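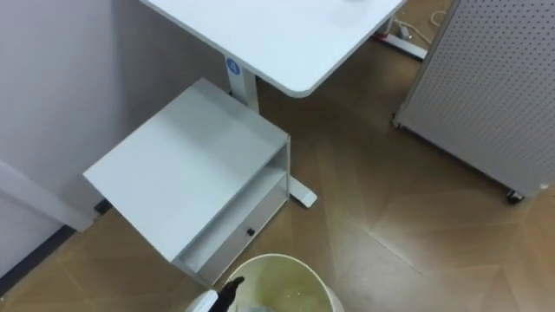
Home office tidy-up tips, quick version | Semley Home Notes

Typing this fast between two loads of laundry so forgive the spelling. Got a pile of mail after the March page asking for the work-from-home stuff all in one place. OK, in no order.

Cables first

Unplug everything. Yes everything. Wipe each cord down with a barely damp cloth (plug out of the wall!!) and dry it before it goes back. You'll find at least one that goes to nothing. Mine was a printer I gave away in college.

Label both ends. Masking tape folded over like a flag, ballpoint pen. Marker smears. Bread bag tags work too if you eat that kind of bread.

Velcro ties, not zip ties. You will want to swap something in a month and then you're cutting zip ties next to a live cord with kitchen scissors. Ask me how I know.

Never plug a power strip into another power strip. Space heater goes straight in the wall, always.

White desks and what gets on them

Coffee rings: dish soap, warm water, soft cloth. Still there? Baking soda paste, two minutes, wipe, rinse, dry. Dont scrub in circles with the green side of the sponge, it leaves dull patches and you'll see them every morning when the sun comes in.

Ballpoint: rubbing alcohol on a cotton ball, test under the edge first. Dab.

Blue jean dye along the front edge: same thing, alcohol, little bit at a time.

Yellowing I have no fix for. Perihan Dursun wrote in to say she used toothpaste on hers. I tried it on an old shelf and got a minty yellow shelf.

Wobble

Check the floor before you blame the desk. Slide a folded index card under each foot in turn. If one goes in easy, that's your problem, turn the leveling foot down if it has one. No leveling foot, use a felt pad, or two stacked.

Then the bolts. Tighten them all halfway, go round again, then all the way. Do it with the desk standing where it's going to live. I redo mine when the clocks change.

Drawers and little cabinets

Empty the thing onto the bed. You have to put it away before you can sleep, so it gets done.

Sticking wooden drawer: rub a candle stub on the runners. Metal runners, wipe the old gunk off first, then a tiny bit of silicone spray on a rag. Cooking oil goes sticky, please don't.

Leave a shelf with nothing on it. Mail lands there, library books, whatever, and it doesnt end up by the keyboard. Clear it when you take the trash out.

If the cabinet's on casters, pull the hair off them. Seam ripper is best. Nail scissors OK.

Floor under the desk

Crumbs. You eat there, I eat there. Vacuum with the brush tool and hold the cords out of the way with your foot, they get sucked right up otherwise.

Rolling chair marks on vinyl: clean tennis ball, rub hard. Or a dab of white vinegar on a cloth, but not on stone.

Cold feet in winter, a bath mat. Goes in the wash, costs nothing, looks silly on video calls only if you drop something.

From the mailbag

Kaan Gezer: binder clips on the back edge of the desk, thread the charger ends thru the metal loops, they stop falling on the floor. Good one, did it the same night.

Nesrin Kocabaş wants to know about keyboards. Upside down, shake, then a soft dry paintbrush between the keys. Make sure its unplugged or you'll email your boss a row of j's.

Sticky drawer liners next time, I have 11 rolls of the stuff to get through. Dryer's buzzing, gotta go.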